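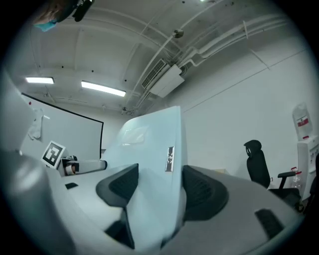 4 Handgreifer einrichten und übergeben

Dieser Abschnitt gilt für alle Arbeitsplätze, an denen Handgriffe mit dem Handgreifer vorgemacht und als Vorlage für die Anlage Brikon aufgezeichnet werden. Wer bisher mit den Händen gearbeitet hat, wird sich umgewöhnen müssen. Der Greifer hat zwei Backen, Sie haben zehn Finger, und angepasst wird in diesem Fall der Mensch.

4.1 Vor der ersten Aufnahme

1. Tischfläche freiräumen. Kaffeetassen gelten als Werkstück, sobald sie im Arbeitsbereich stehen, und werden von der Anlage später auch so behandelt.

2. Beide Backen von Hand schließen und wieder öffnen. Sie müssen ohne Ruckeln laufen. Ruckelt es, Greifer zurück ins Regal und Zettel dran. Bitte mit Text auf dem Zettel.

3. Beläge der Backen mit einem trockenen Tuch abwischen. Kein Glasreiniger, auch nicht der gute aus der Teeküche.

4. Markertafeln auf festen Sitz prüfen. Eine Tafel, die beim Anheben wackelt, macht die Aufnahme unbrauchbar. Sie erfahren das frühestens am nächsten Morgen.

5. Platznummer und Aufgabennummer eintragen. Die Probeaufgabe hat die Nummer 2051 und darf beliebig oft misslingen.

Hinweis: Aufgaben aus dem Standort Madville tragen dieselben Nummern, meinen aber etwas anderes. Eine Vereinheitlichung ist seit Januar angekündigt.

4.2 Aufnehmen

1. Ruhig stehen, Greifer locker halten, Aufnahme starten.

2. Den Handgriff so ausführen, wie Sie ihn einem neuen Kollegen zeigen würden, den Sie mögen. Das richtige Tempo liegt zwischen Vorführung und Akkord.

3. Fällt etwas herunter, Aufnahme beenden und verwerfen. Nicht unauffällig aufheben und weitermachen - die Anlage übernimmt auch das.

4. Nach 220 Aufnahmen ist die Schicht am Greifer zu Ende, unabhängig von der Uhrzeit. Ehrgeiz wird nicht vergütet.

Achtung: Quetschgefahr zwischen den Backen. Ringe und Armbänder ablegen, lange Haare zusammenbinden. Zum Nachbarplatz eine Armlänge Abstand halten, gemessen am längeren Arm. 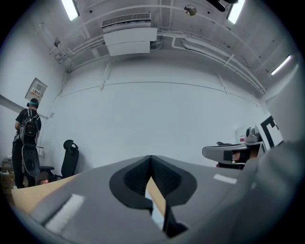 Aus dem Probebetrieb schreibt Kanagaratnam, nach der ersten Woche habe er auch zu Hause die Butter mit zwei Fingern angefasst. Schwerer sei ihm gefallen, dass ihn bei der Arbeit plötzlich jemand nach dem Warum frage: Er habe die Teile immer leicht schräg angesetzt und könne bis heute nicht sagen, wer ihm das beigebracht hat. Im Handbuch stehe es jedenfalls nicht.

Stimmt. Es steht jetzt in 4.3.

4.3 Was sich am Platz ändert

Teile werden leicht schräg angesetzt und dann gerade gedrückt. Weitere Kniffe dieser Art bitte auf das Formblatt »Erfahrungswissen« schreiben, auch wenn das Feld dafür nur 3 Zeilen hat. Die Rückseite ist erlaubt.

Das Einlegen übernimmt nach der Umstellung Brikon. Bei den Menschen bleiben das Nachprüfen, das Vormachen neuer Aufgaben und sämtliche Teile von Pradwood, deren Maße sich einer Vorhersage bisher entziehen. Wer vom Einlegen zum Vormachen wechselt, behält seine Lohngruppe und bekommt 2 Tage Einweisung.

Hinweis: Aufnahmen werden nicht zur Leistungsbeurteilung verwendet. Fragen dazu beantwortet der Betriebsrat, Fragen zum Ladegerät die Werkstatt. In der Vergangenheit kam es zu Verwechslungen.

4.4 Schichtende

1. Letzte Aufnahme speichern und die Anzeige abwarten.

2. Greifer ausschalten, Backen geschlossen ablegen.

3. Akku ins Ladegerät stecken. Grün heißt voll, Orange heißt lädt, gar kein Licht heißt Stecker.

4. Übergabezettel ausfüllen und am Platz liegen lassen.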